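**Re: teleop vs hand guiding for the screwdriver task – what are you all using**

**plellulard_dan** wrote:

ok so trying to get a decent set of demos for putting screwdrivers on a board, in sim, before we touch the real arm. Been doing it over remote control with a gamepad. It's slow. My demos are ugly, lots of stopping and going, arm hunts around over the handle before it commits.

Question is do I keep going with the gamepad or rig up a leader arm and just drag it by hand. Anyone compared?

Running it in Doter, randomized backgrounds on, lighting on random too. Current one is the tunnel. Four screwdrivers, orange-red handles, wooden board in the middle. Blocks and a tray on the table as clutter.

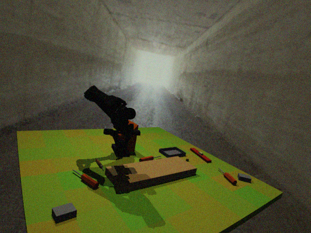

**sternumura** wrote:

Leader arm. Not close. Did 200 demos with a gamepad last December and threw nearly all of them out. The policy learned my hesitation – it would hover over the handle for 3 seconds then go, exactly like me. Thumbs are not wrists.

You can get a leader going in a weekend if you have spare servos. Doesnt need to be pretty. Same joint layout as the follower, that's the main thing.

**pan_fried_servo** wrote:

disagree, sort of. Leader arm is nicer to drive, sure. But hovering is a you problem. Practice the task until you can do it without thinking, THEN hit record. I do a couple dozen throwaways before I keep any. Gamepad demos come out fine after that.

Also trim the dead time at the start. People leave a second or two of nothing in every episode and wonder why the arm sits there.

**sternumura** wrote:

trimming the start, agreed. Trimming pauses in the middle is where it goes wrong, you get jumps in the joint positions and the thing twitches. Tried it.

And no, practice did not fix it for me. Rotating the gripper to line up with a handle while also moving down is two sticks and a trigger at once. With a leader you just turn your hand.

**plellulard_dan** wrote:

yeah the rotate-while-lowering is exactly where I stall. I end up doing it in steps. Rotate, stop, down, stop, overshoot, back up.

What about the kind where you grab the real arm itself and push it through the motion? Our arm has a free-drive mode. No leader to build.

**gritty_gantry** wrote:

did that for 2 months. Problems:

- your hands and arms are in every camera view. policy sees a human in training and no human at run time
- gripper is awkward, need a button or foot pedal
- free-drive on a small arm feels sticky near the end of reach so you muscle it and the path is junk

What worked: push it through by hand, save only the joint path, then replay it with nobody near it and record the cameras on the replay. Doubles your time. But clean video.

**pan_fried_servo** wrote:

replay is fine until the object moved a bit. Then you've recorded a very confident miss. Tape marks on the table help for resetting.

**gritty_gantry** wrote:

sure, some get tossed. I check the replay before saving, it's not hard

**plellulard_dan** wrote:

and I can't do free-drive in sim anyway, duh. So it's gamepad or leader for this stage.

Other thing – do you vary which screwdriver you go for first? I've been taking the nearest every time without meaning to.

**sternumura** wrote:

Vary the starting layout a lot, keep the order rule simple. If you pick at random the policy sees two different right answers for the same view and splits the difference, goes to the gap between them. Nearest first is a rule it can learn. Just write it down so anyone else driving does the same thing.

**lowtorque** wrote:

that depends on the policy tho. Newer ones handle more than one right answer ok. I mix the order and it picks one and sticks with it. We're at 1,156 episodes on Pan, three people driving, no order rule at all.

**sternumura** wrote:

with that many, maybe. With a small set I'd still keep the rule. OP is one guy with a gamepad

**lowtorque** wrote:

fair

**plellulard_dan** wrote:

ok ordering servos for a leader. Will keep nearest first for now, and stop recording until I can do it without the steps.

Do I throw the gamepad demos or mix them in?

**pan_fried_servo** wrote:

keep them in a seperate folder. Train once with, once without, see which one grabs better. Cheap to check

**sternumura** wrote:

^ that. my bet is without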